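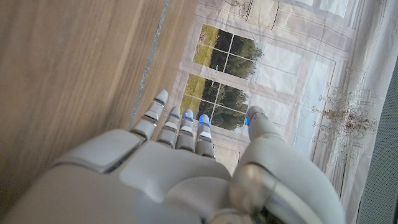

*Lesezeit: 5 Minuten*

# Über uns

Die Samport Fahrzeugtechnik GmbH entwickelt und fertigt Umbauten für geländegängige Nutzfahrzeuge. Zu unseren Kunden zählen Forstbetriebe, Energieversorger, Bergwachten und Vermessungsbüros, deren Fahrzeuge regelmäßig abseits befestigter Straßen eingesetzt werden. Wir liefern Fahrwerke, Unterfahrschutz, Aufbauten und Bordelektrik und übernehmen auf Wunsch die vollständige Abwicklung vom ersten Lastenheft bis zur Eintragung in die Fahrzeugpapiere.

Das Unternehmen ist inhabergeführt und unabhängig von Fahrzeugherstellern. Wir arbeiten an Fahrgestellen unterschiedlicher Marken und beraten unsere Auftraggeber auch bei der Auswahl des Basisfahrzeugs. In manchen Fällen raten wir von einem Umbau ab, etwa wenn die gewünschte Nutzlast mit dem vorhandenen Rahmen nicht dauerhaft zu erreichen ist.

## Herkunft und Entwicklung

Samport ging aus einer Werkstatt für Landmaschinen hervor, in der zunächst Achsen und Federpakete instand gesetzt wurden. Die ersten Fahrwerksumbauten entstanden als Einzelanfertigungen für Waldbesitzer aus der Umgebung. Aus diesen Arbeiten entwickelte sich nach und nach ein Baukastensystem, dessen Grundprinzip bis heute gilt: Alle tragenden Teile werden verschraubt, und jedes Bauteil lässt sich einzeln ersetzen.

Mit dem Umzug in das heutige Betriebsgebäude wurden Konstruktion, Fertigung und Montage unter einem Dach zusammengeführt. Heute beschäftigt Samport 90 Mitarbeiterinnen und Mitarbeiter, darunter 14 Auszubildende in den Berufen Karosserie- und Fahrzeugbaumechanik, Kfz-Mechatronik und Technisches Produktdesign.

Die Geschäftsführung liegt bei Bindu Sundaram. Sie trat als Konstruktionsingenieurin in das Unternehmen ein, leitete später die Fahrwerksentwicklung und verantwortet seit der Nachfolgeregelung sowohl den technischen als auch den kaufmännischen Bereich.

## Unsere Produktlinien

### Pekis – Fahrwerke

Unter der Bezeichnung Pekis führen wir Federn, Dämpfer und Lenker für Geländewagen, Pick-ups und leichte Transporter. Die Abstimmung erfolgt nach dem tatsächlichen Einsatzgewicht des Fahrzeugs. Dazu werden die Achslasten im beladenen Zustand gewogen und die Federraten entsprechend festgelegt. Ein Fahrzeug, das ständig Werkzeug und Ersatzteile mitführt, benötigt eine andere Auslegung als eines, das überwiegend leer fährt.

Für Fahrzeuge mit wechselnder Beladung steht eine Ausführung mit Zusatzluftfederung an der Hinterachse zur Verfügung. Alle Komponenten sind mit den erforderlichen Gutachten lieferbar.

### Dagdag – Schutz und Bergung

Die Produktlinie Dagdag umfasst Unterfahrschutz für Motor, Getriebe und Tank, Schwellerschutzrohre sowie Windenträger. Die Platten werden in unserer Blechfertigung zugeschnitten und gekantet. Wartungsöffnungen sind so angeordnet, dass ein Ölwechsel ohne Demontage der Platte möglich ist – eine Forderung, die von mehreren Fuhrparkleitern an uns herangetragen wurde und inzwischen Teil des Standards ist.

Windenträger werden grundsätzlich zusammen mit einer Einweisung ausgeliefert. Sie findet auf dem Betriebsgelände oder am Standort des Kunden statt und behandelt Anschlagmittel, Sicherheitsabstände und Kommunikation bei der Bergung.

### Prirnico – Aufbauten und Bordelektrik

Prirnico bezeichnet unsere Kofferaufbauten, Pritschen und Innenausbauten einschließlich der zugehörigen elektrischen Anlage. Zum Lieferumfang gehören auf Wunsch Zweitbatterie, Ladewandler, Arbeitsscheinwerfer und Steckdosen für Messgeräte. Die Leitungen werden durchgehend beschriftet, der Schaltplan liegt jedem Fahrzeug in gedruckter Form bei.

Im April haben wir die Fertigung der Kabelsätze in einen eigenen Arbeitsbereich verlegt. Dort werden sie vor dem Einbau auf einem Prüfbrett kontrolliert und gemeinsam mit einem Prüfprotokoll an die Montage übergeben.

## Ablauf eines Umbaus

Jedem Auftrag geht ein Gespräch über Einsatzzweck, Strecken, Beladung und Nutzerkreis voraus. Auf dieser Grundlage erstellen wir ein Lastenheft und eine Gewichtsbilanz, die vom Auftraggeber freigegeben werden. Erst danach beginnt die Konstruktion.

Bei Flotten wird in der Regel zunächst ein Musterfahrzeug aufgebaut und dem Kunden zur Erprobung überlassen. Die Rückmeldungen der Fahrerinnen und Fahrer fließen in die Serie ein. Häufig betreffen sie Einzelheiten wie die Höhe einer Trittstufe, die Lage eines Schalters oder die Frage, ob sich ein Staufach mit Handschuhen öffnen lässt.

Nach Abschluss der Montage folgen Probefahrt, Achsvermessung und Abnahme. Schraubverbindungen am Fahrwerk werden nach der Einlaufphase nochmals geprüft. Dieser Termin ist im Auftragsumfang enthalten.

## Qualität und Dokumentation

Für jedes umgebaute Fahrzeug führen wir eine Akte, in der verbaute Teile, Anzugsmomente, Gutachten und spätere Änderungen festgehalten sind. Die Akten werden 20 Jahre aufbewahrt. Auch nach einem Halterwechsel können berechtigte Personen Auskunft über den Umbauzustand erhalten.

Verschleißteile der Produktlinien Pekis und Dagdag halten wir auch nach Ende der jeweiligen Baureihe vor. Sollte ein Teil nicht mehr am Lager sein, wird es nach den vorhandenen Zeichnungen nachgefertigt.

## Ausbildung

Die Ausbildung hat in unserem Haus einen festen Platz. Die Auszubildenden durchlaufen sämtliche Abteilungen und bearbeiten im letzten Lehrjahr ein eigenes Projekt, das von der Zeichnung bis zum Einbau in ihrer Verantwortung liegt. Schülerinnen und Schüler können sich für ein Praktikum von 2 Wochen bewerben. Vorkenntnisse sind nicht erforderlich, die Bereitschaft zu praktischer Arbeit setzen wir voraus.

Bewerbungen nimmt die Personalabteilung ganzjährig entgegen. Bitte geben Sie den gewünschten Ausbildungsberuf oder den bevorzugten Zeitraum des Praktikums an.

## Verantwortung im Gelände

Unsere Fahrzeuge werden in Wäldern, auf Almwegen und in Schutzgebieten eingesetzt. Wir verstehen den Geländebetrieb als Arbeitsmittel und führen Erprobungsfahrten ausschließlich auf dafür genehmigten Flächen durch. In unseren Einweisungen sprechen wir Reifendruck, Wegeschonung und das Verhalten bei aufgeweichtem Untergrund ausdrücklich an.

Ausgebaute Federn, Stoßdämpfer und Karosserieteile werden nach Werkstoffen getrennt und der Verwertung zugeführt. Gut erhaltene Serienteile geben wir auf Wunsch an den Auftraggeber zurück, damit ein Rückbau am Ende der Nutzungszeit möglich bleibt.

## Besuch und Kontakt

Besichtigungen des Betriebs sind nach vorheriger Anmeldung möglich. Für Fuhrparkleitungen und Beschaffungsstellen bieten wir Beratungstermine mit Fahrzeugvorführung an, Anfragen hierzu richten Sie bitte an den Vertriebsinnendienst. Technische Rückfragen zu bereits ausgelieferten Fahrzeugen beantwortet der Kundendienst. Bitte halten Sie dafür die Auftragsnummer bereit, die auf dem Typenschild des Umbaus im Türrahmen der Fahrerseite angegeben ist.

*Stand: September 2025*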